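Unit 4 handout: Drying, racking and putting away
Household and Small Kitchen Practice, evening stream
Notes by Miyuki Oda, revised March

Bring these with you. I printed 183 copies last term and by week three everyone was sharing one.

4.1 Why we give a whole evening to a dish rack

When I took over the unit from Danish Sial, his notes on drying ran to a single line: "Then let them dry." Danish owns a dishwasher. For the rest of us there is a stretch of the evening when clean plates have to be somewhere, and the somewhere matters more than people want it to. A tea towel laid flat on the counter is not a rack. Neither is the other sink.

4.2 Slots

A plate rack has one idea, which is that a plate should stand on its rim with air on both faces. Everything else is decoration, and manufacturers are very fond of decoration. Look at the base bar and the dividers first and ignore the cutlery cup if there is one. 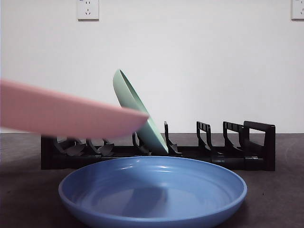 The lean is decided by the divider behind the plate. A tall divider holds a dinner plate fairly upright. A short one lets it loll, and a lolling plate takes up the airspace of the slot next door, so your rack for ten becomes a rack for six. Coupe plates (the ones with no proper rim, currently in every café from here to the coast) loll worse than the old flat-rimmed sort. I don't have a cure for this. Yuzuki Kudo puts hers in every second slot and washes up more often, and I suppose that is a cure of a kind.

Face all the plates the same way. I don't mind which way. Two plates put in face to face will drift together at the top and stay damp in the middle until breakfast.

4.3 Order of loading

Start at the end furthest from your washing hand and work back toward yourself. Large plates first, then side plates, then bowls if the rack will have them. If you load from the near end you will spend the evening passing wet crockery over the top of dry crockery, and dripping on it.

Lower the plate until the bottom edge finds the slot, then let it tip. Most chips I see are on the bottom edge, from people who let go while the plate was still thinking about it.
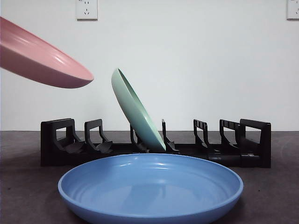

Leave the end slots for last. They look roomy, but a plate out there gets knocked by every passing elbow – and by the kettle, in my kitchen.

Colour, while we're on it. Students with a mixed set often ask if they should sort by colour. Sort by size. If you have one colour per person at home and it keeps the peace, sort by colour and say nothing to me.

4.4 Counter and wall

Keep a finger's width between rack and wall. Pushed hard up against paint, a rack will leave a tide mark, and I have the rental bond correspondence to prove it. Wipe under the rack weekly. You will not enjoy what you find the first time.

4.5 Before next class

Read the Hirano booklet, section on storage, skipping the pages about serving platters unless you own one.
Wash and rack one full meal's dishes at home. Note which plate was still wet after an hour and which slot it was in.
Bring one plate you don't love. Melamine is fine.

Late work goes to Wenceslao Zamudio in room 431, who is kinder than I am.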